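Robot Cell Inspection Checklist - Bin Picking Station
Prerkus, Mandosthorpe site
Form revision 2, in use from March

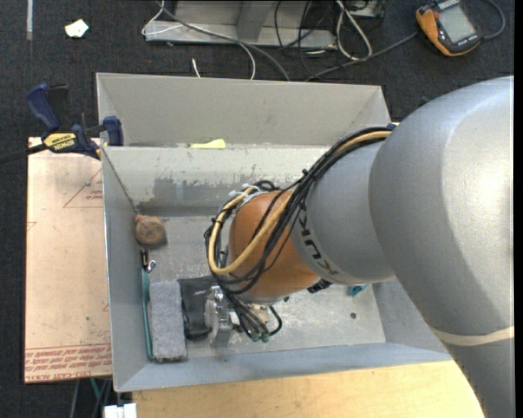

Station as inspected: KUKA arm over the pick bin, bar clamp at the bin corner.

Scope

This checklist covers the arm, the gripper, external cabling, the pick bin and its fixings, and the floor area next to the station. It does not cover the controller cabinet or the upstream safety circuit. Those are inspected on the Amwood electrical form.

Each item is marked Pass, Pass with comment, Action or Not checked. An item marked Action must be closed before the arm is run in automatic mode. Slow manual running with the enabling switch held is allowed while actions are open, unless the comment says otherwise.

Controller hour counter at start of inspection: 1,498
Interval for full inspection: 3,000 hours
Interval for bin and cable check: 60 hours

Section A - Before entering the cell

A1. Arm stopped, drives off, mode key removed and held by the inspector.
Pass.

A2. Compressed air isolated and vented.
Pass. Gauge read zero before the gripper was touched.

A3. Emergency stop tested from the operator position.
Pass.

A4. Enabling switch tested in all three positions.
Pass. Center position enables. Released and fully pressed both stop the drives.

A5. Operating instructions available at the station.
Pass with comment. The copy at the station is the previous revision. The sections on manual mode are the same in both. Replace at next visit.

Section B - Arm and external cabling

B1. Covers and housings free of cracks and leaks.
Pass. No oil found at the joint seals when wiped with a clean cloth.

B2. Cable bundle secured along the arm and across the wrist.
Pass with comment. The black cables and the thicker tan-yellow cable share one route over the wrist. Ties are holding. The tan-yellow cable forms a wide bend at the front of the wrist, and its clearance from the bin rim has to be checked at the lowest pick position with the wrist turned to both ends of its programmed range. Done in manual mode, no contact.

B3. Cable ties trimmed flush.
Action. Several small black ties have short clipped ends standing out from the bundle. Trim flush with a proper tie cutter. Side cutters leave a sharp edge and are not accepted at this site.

B4. Cable jackets free of wear, cuts and flat spots.
Pass. Checked by hand along the accessible length. The part behind the large arm segment was checked with a mirror.

B5. Spare length in the bundle cannot catch on parts or fixtures.
Pass with comment. A loop of cable stands out on the left side of the wrist. It cleared the clamp in all taught positions. It has not been checked for positions generated by the picking software. See E3.

Section C - Gripper

C1. Mounting screws tight and marked.
Pass. Paint marks lined up.

C2. Connectors fully seated.
Pass. Green-tipped connectors beside the gripper checked by light pull. No movement.

C3. Thin cables at the gripper have strain relief.
Pass with comment. Relief is by tie only. Acceptable for the present payload and cycle rate. Review if either is changed.

C4. Gripper behavior on loss of air is known and written down.
Action. The Quiroga data sheet on file describes the gripper as supplied. The fingers have been changed and the sheet has not been updated. Repeat the air-loss test with the heaviest part in the current set and record the result on this form.

Section D - Bin and fixings

D1. Bin fixed so that it cannot shift under contact from the gripper.
Action. An IRWIN bar clamp is fitted at the upper-left corner. Bar clamps are accepted at this site for setup only. For automatic running the bin must be held by bolted stops or a locating fixture. A clamp can lose grip under repeated light knocks, and a shifted bin puts every taught position out by the same amount.

D2. Clamp handle and bar outside the working envelope.
Pass with comment. The handle angles upward near the rim. The planner model must include it for as long as the clamp is in place.

D3. Bin walls and floor free of burrs and loose coating.
Pass with comment. The far inner wall has a worn patch where the coating is scraped. Floor is scratched throughout. No raised edges found with a gloved hand. Record the size of the patch at each 60-hour check. If it grows, look at the approach angle to that wall.

D4. Bin contents match the approved part list.
Pass with comment. Mixed contents, soft and hard. One item has a metal hook, and a thin dark cord runs down into the bin from the upper-left rim. Items with hooks or cords are allowed only if the program has a snag check on lift, with the force limit set and confirmed. Limit confirmed. Any cord must be fully inside the bin before a cycle is started.

D5. Rim free of scrap.
Action. Pale yellow scrap on the far rim. Remove.

Section E - Work area

E1. Floor free of loose cables within the marked boundary.
Action. White, gray and black cables lie across the carpet and the metal frame behind the bin. Route them in floor channel or move them outside the boundary. Cables that must cross the walkway go under a ramp.

E2. Test instruments removed before automatic running.
Action. Handheld meter on the carpet with cables attached. Remove it, or, if a reading is needed during the run, fix it outside the boundary and secure the leads.

E3. Software limits set to the present layout.
Not checked. Needs the picking software running. Limits must keep the wrist bundle clear of the bin rim, the tall panel on the far side and the clamp.

E4. Board beside the bin secured.
Pass with comment. The covered board under the clamp lies along the left side of the bin. It was firm when pushed by hand. If the clamp is removed under D1, check the board again - the clamp may be holding both.

Result

Released for manual mode only. Automatic mode not released.

Open actions: B3, C4, D1, D5, E1, E2
Still to be checked: E3

D1 to be closed first, as the limits in E3 depend on the final bin position. After closing D1, repeat B2 and E4. Attach the air-loss test result for C4 to this form and keep both in the station folder until the next full inspection.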